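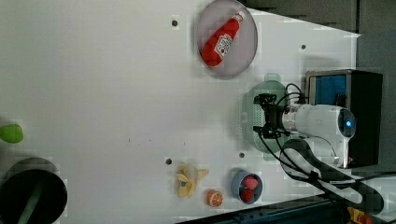 Ketchup bottle on the round plate

From: Leonie McKinnon
To: Dendton Golf list
Subject: Re: Re: the length of the seventh

Evening all,

I have now read every message in this thread, including the one that was only a question mark, and I'd like to put in a word for the seventh before it gets moved again by email.

For anyone who has had the good sense to mute us: the card says 394. The plate on the tee says 394. Ardalan's new laser says 385, from the back of the tee to the middle of the green, and Ardalan's new laser has been quoted here more often than the Rules of Golf. Nine yards are missing. I've lost more than that by standing too close to a hedge.

I walked it myself after the shotgun start was called off for frost. I paced it the way my father taught me, which involves counting out loud and swinging the arms, and I made it 3 yards longer than Ardalan going out and four yards shorter coming back. I offer these findings free of charge.

What I think has happened is pretty dull. The old back tee used to run all the way to the ditch. When the ditch was piped, the rear strip was left to grow in, and the mower has been turning a bit earlier every year. If you stand in the long grass where the strip used to be, with your heels against the fence and a bramble up your trouser leg, you get very close to the number on the card. You can't take a backswing there, but you do get close.

So the hole was honest when it was measured, and we've been shaving it since. The question is whether that matters, and here I part company with those of you who think it explains your December scores. 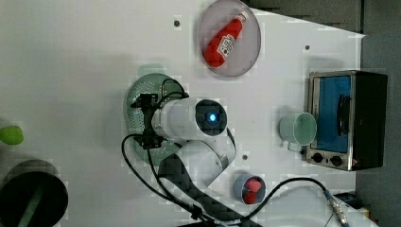 Ardalan Ghorbani wrote:

> My point was never that the hole is easy. My point is that stroke
> index 4 was handed out to a hole we no longer play. I make six there
> most weeks and I'd like to go on making six with a clear conscience.
>
> I took three readings from the back of the tee and got 385 each
> time. I also shot the pin from beside the sand bucket, then from
> the path, and then Simin asked me to play my ball.
>
> If we change the card we have to change the plate on the tee, and
> while we're at it somebody should fix the 12th, where the plate
> has been facing the wrong way long enough that visitors aim at
> the barn. I would also settle for mowing the back of the tee and
> leaving everything else alone.
>
> One more thing. In the away match at Culton their man told me our
> card was "optimistic." I had no answer for him. I did have a
> two-stroke lead, but I'd have traded it for an answer.
>
> Ardalan

He did not keep the two-stroke lead, for the record. I was in the group behind and saw most of it from the fairway, and the rest from the trees on the left, where I had business of my own.

Taking his points in the order I feel like:

The stroke index. Lahcen went through the cards in the box from last season, all 873 of them, over what I gather was a long wet weekend. The seventh still plays as our fourth hardest by a comfortable margin. It's harder than the 15th, which is longer, has water, and is the hole everybody complains about at the bar. Lahcen puts this down to the second shot, which is uphill off a hanging lie to a green that slopes away from you on the side you can't see. I put it down to people taking driver off the tee. Either way, it seems the missing yards haven't helped us much. The fourth index can stay where it is and Ardalan can carry on making his six.

The card. We still have boxes of the old ones, printed by Ansari when they had the shop in Daltia, and I'd hate to pulp them over a ditch. A sticker has been suggested. I've seen what our stickers look like after a week of rain, and I'd prefer to be wrong by nine yards.

The mowing. Yes. Agata has already said she'd take the back strip down in two or three passes, starting high so it isn't scalped, with seed going on when the ground warms up. She doesn't want anyone on it before the spring meeting. She particularly doesn't want anyone on it with a rangefinder.

The 12th. I turned the plate around on my way in. It took about as long as it takes to type this sentence, and the screws are in fine shape. Visitors should now aim at the flag, so those of you who park by the barn can relax.

Culton. They come to us for the return leg next month, and I'd like us to have something better ready than an answer. Simin has the draw and needs two more pairs. Foursomes in the morning, singles after lunch, tees back as far as Agata will allow. Please don't put your name down if you're going to be late, and if you're one of the people who thinks that line is aimed at you, it is.

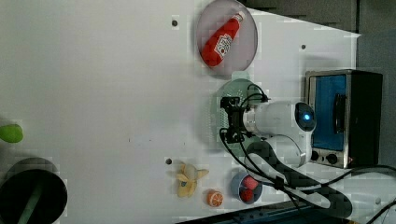

Round green dish, with the plate and ketchup above it

Food on the day as usual, pay at the hatch. Tell Simin if you can't eat something, and tell her before you're standing in front of it.

One last item for Ardalan. You left a head cover on the bench by the seventh tee, the knitted one with the pompom. It's in my locker. By my pacing it was 394 yards from the green, or 385 if you were the one doing the looking.

Leonie

--
Dendton Golf list. To stop getting these messages, reply with the word "unsubscribe" in the subject line and nothing else.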